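Robot Club Notes: Wednesdays Just Got Busier

Hello again from the back hallway! I promised Hawi Zeleke I'd have this in before the newsletter deadline, and I'm typing it at the kitchen counter with a bowl of cereal, so forgive any crumbs.

First, the big one. We're going to the Virnora Challenge! Our application went through in October and we have a spot in the two-arm tidy-up division, which is the one the kids wanted all along. Each team gets a table with a mix of household bits and pieces on it, and the robot has to sort them and put them away before the clock runs out. You don't see the exact set of objects until the morning of the event, and I have already heard plenty of opinions about how unfair that is.

We have 11 students signed up this term, from seventh grade through tenth, and they've split themselves into a driving group and a programming group. I had planned to assign the groups myself, but they sorted it out over pizza while I was looking for the extension cord. The programmers are calling their part Imine. The drivers call theirs Vevar. I've asked what either of them means and have gotten a different answer each time.

Thank you to everyone who bought a plant or a pie at the spring sale — we raised over 2000 dollars, and that covers our entry fee and most of the van rental. We're still short on snacks for the trip. If you can send a box of granola bars or some fruit, leave it with Berhanu Fikre at the front desk.

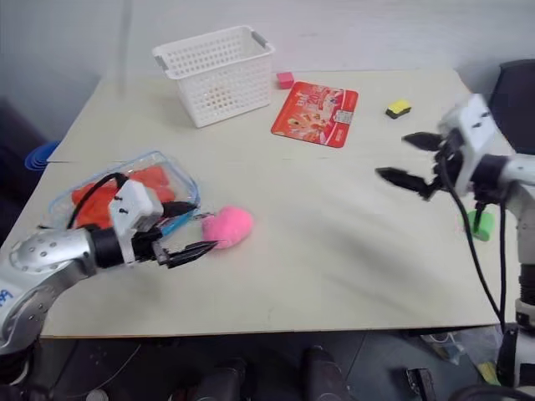 Practice has mostly been about picking things up gently, and I'll admit I thought that would be the easy part. A hard little block is one kind of problem and a sponge is another, and the students have to think about how far to open the fingers and how much to squeeze before they go anywhere near either one. The great debate at the moment is the fluffy pink pom-pom. Half the drivers want to go for it first, and the other half say leave it for last and start with the cube, then the flat red packet. I'm staying out of it! Whatever order they choose, they need to write it down, so please ask your kid about their logbook. Several are looking very blank.

Practice now runs until 5 on Wednesdays, and pickup is at the side door by the bike racks. Families are welcome to come in and watch for the last part of the session. Travel forms went home this week in the yellow folders, and I need them back signed before we can book the van. If yours has vanished into a backpack, email me and I'll send another one home.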